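Paid participants wanted: come and teach our robots to do the small jobs

Vasitz is looking for people who are patient with their hands and don't mind doing the same little chore many times over. You do not need to know anything about robots. Some of our best sessions so far have come from people who sew, bake, fix bikes or spent years folding other people's laundry, and we would love to meet more of them.

We run two programs side by side. In the Jenton program you take hold of the arm itself and guide it through the task, a bit like helping a child write their name. In the Clasico program you sit at a desk with a pair of handles and a screen, and the arm across the room copies what you do. Most people try both in their first week and then settle on whichever one feels better to them - there is no wrong choice, and you can switch later on.

What the work is like

A session is made up of short attempts. You reach for something, take hold of it, move it where it needs to go, let go, and start over. We work a lot with soft things at the moment, knits and other fabrics especially, as they bunch and fold differently each time and the arm has a great deal to learn from you there. In the Clasico program you will get used to working from the wrist view, and you will find that a gripper, a bit of ribbed knit and some wood grain can be much of what you have to go on, with most of the frame in shadow. It takes a little while to get a feel for depth that way, and we give you all the practice time you want before we start recording.
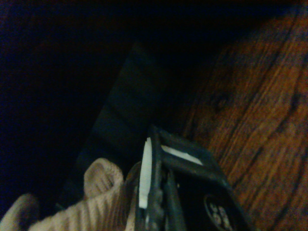 Who we are looking for

Adults who can sit or stand comfortably for an hour at a stretch (with breaks, of course!)
Left-handed and right-handed people, both very welcome
Anyone who can follow a short written instruction and tell us frankly when it makes no sense
Glasses are fine, and so are long sleeves as long as you can roll them up

Hours and pay

Sessions begin in November and last two hours, with a start at 11 in the morning or in the early afternoon. We ask you to commit to 15 sessions in all, spread out however suits your week. Every session is paid, including the practice ones, and we cover your bus fare. There is coffee, and a decent couch.

How to apply

Write us a few lines about yourself and what you are good at with your hands, and mention call 2135 so your note lands in the right pile. You can also drop a letter at the front desk of the Huamán building during the day. We read everything, and we write back to everyone, though it may take us a week or two when things get busy.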